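The plastic bag thread, as promised (bedroom edition)

1/ So on Wednesday I finally dealt with the bags. If you've followed me for a while you know I have a weakness for keeping every plastic bag that comes through the door, and that they migrate. Kitchen drawer first, then the hall, and somehow they end up in the bedroom. 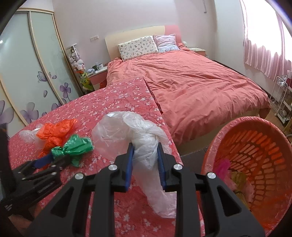 2/ My rule going in was to get every bag out of hiding before deciding anything. Coat pockets, suitcases, the bottom of the wardrobe, inside other bags (so many inside other bags). I found 44, and I was only expecting a dozen or so!

3/ I sort on the bed, always. A bed is the right height for my back, and I can't go to sleep until the job is finished, so it keeps me moving even when I'd much prefer to sit down with a cup of tea and look at my phone.

4/ The orange one and the green one are both keepers. Bright bags are so much easier to find in a suitcase, and I use them for shoes. The thin see-through white kind I go back and forth on – they're handy for wet swimsuits, but they tear if you look at them sternly.

5/ Several of you asked how I fold them. Flatten the bag, press the air out from the bottom up, fold it lengthwise until it's a long strip, then fold the strip into a triangle the way you'd fold a paper football, and tuck in the tail. It took me 8 tries to get one that stayed shut. Now I can do it while talking on the phone.

6/ I did buy the little Ginano bag dispenser last spring and I wanted so badly to love it. It holds plenty, but you pull one out and three come with it. It's in the donate pile now. An old tissue box does the same job and I already had one.

7/ Where everything landed: 9 folded ones in the suitcase pocket, a handful under the sink for the small trash cans, and the rest to the drop-off bin at Bajwa, just inside the doors by the carts. Check that yours takes the crinkly kind, my old store didn't.

8/ Laundry is next, while I'm in the mood. I've gone back to a round plastic basket with slots in the side after years with a cloth hamper that never dried out properly. Lighter to carry, too, and I can see when it's getting full (I still ignore it, but I can see it).

9/ If you have a better fold than the triangle, please send it to me, I'll try anything once. And yes, I'll do the wardrobe in October, stop asking, I'm working up to it!

Contact | © Clustata | Back to top
We use cookies to remember your settings. Accept | Manage choices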